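14 March 2021
Storeroom shelving, continued

Picked up where we left off in September. The tall unit beyond the doorway is staying where it is. I had wanted to turn it to face the bench, but the doorway is tight and I don't want to unload everything a second time.

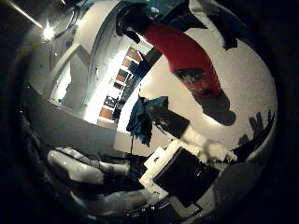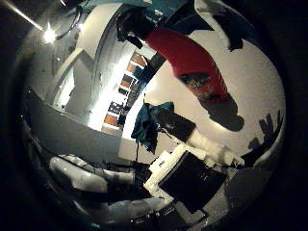
Shelf unit with the orange items on it, teal cloth hanging below. 

Went through the inventory sheet from the top. It lists 828 parts and the shelves are supposed to hold 1,000 when full, so on paper there is room. In practice the middle levels are packed and the spare room is in slots too narrow for the Trivari cases. Those will have to go flat on the lowest level or move to the other room.

Labels: the old ones were handwritten and half of them had faded. Printed new ones on the 50 mm roll. The first strip came out with the text too close to the edge, so I reset the margin and ran it again. Used 18 labels and left the rest of the roll in the drawer with the printer. Format is shelf letter, then slot number, then the short name from the sheet. Please don't write on them by hand. If something changes, print a new one.

Clanorico delivery: the packing slip doesn't match the order. We asked for the short brackets and the slip says long. Haven't opened the inner bags yet in case they need to go back. Wrote to them this morning and got an automatic reply.

The Sjöberg manuals are out of date for two of the tools. I put them in the recycling pile but did not throw them out. If anyone still uses the old torque tables, copy them into the shared folder first.

Teal cloth: needs a proper hook. A cloth hanging below the shelves will end up over the labels on the bottom level. There should be adhesive hooks left from the Clanel order. Try one on the side wall and see if it holds for a week.

Lighting: the ceiling light is strong enough to read the sheet by, but the glossy label stock throws glare back. Order matte next time.

To do
- finish labels for the lower levels
- chase Clanorico about the brackets
- hook for the cloth
- move Trivari cases, check the depth first
- update the sheet, save as a new version, leave the September one alone

Stopped at the third level down. Sheet is on the clipboard with my pencil ticks on it, start from the first line without one.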